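How to write to your representative about flight noise over your street

Many people in Purkton complain about the sightseeing helicopters, but few of them write a letter. I have written several in the last years, first with help from my neighbour Ermanno Messina and later alone. English is not my first language, so I needed a method which is simple. I put it down on this page so that others can use it.

Before you write

Keep a noise diary for two weeks. For each flight, note the date, the time, the direction and how long you could hear it. Use the same notebook every day and leave it near the window. If you can read the registration on the aircraft, write it also, but do not guess the letters. One wrong registration can make the whole diary look weak.

Next, find out who is responsible. The town council normally decides about the landing site and its opening hours. The height and the route of the flights are a matter for the national aviation authority. Your representative can ask questions to both of them, but your letter must say clearly which question you want asked.

Doing the diary at home

You do not have to sit and wait for helicopters. I do my diary during the housework, with the window open and the pencil in reach. In the evening I copy the notes to a clean page, while I still remember what my short words mean. 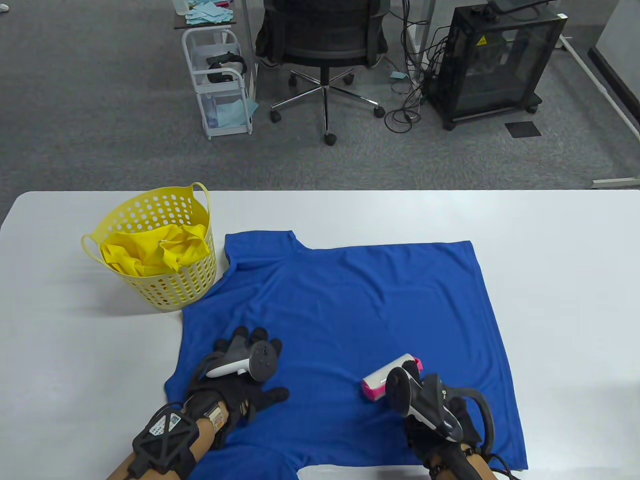

A blue T-shirt spread out on the table, with the basket behind it.

Writing the letter

Keep it to one page. In the first paragraph, say where you live and what you ask for. In the second, give the result of your diary, for example: "In 2 weeks I noted 60 flights over Zelen Road, 8 of them after 7 in the evening." In the third, describe one effect on your daily life. A child who wakes up is enough, you do not need to make it bigger.

Finish with a question that needs an answer, such as "Will you ask the council to review the evening hours?" Put your full address under your name, so that the office can see you live in the district.

After you send it

Wait for one month. If no reply comes, telephone the office and ask politely whether the letter has arrived. Have your copy in front of you during the call, and write down the name of the person you speak to.

Last changed: 15 October 2023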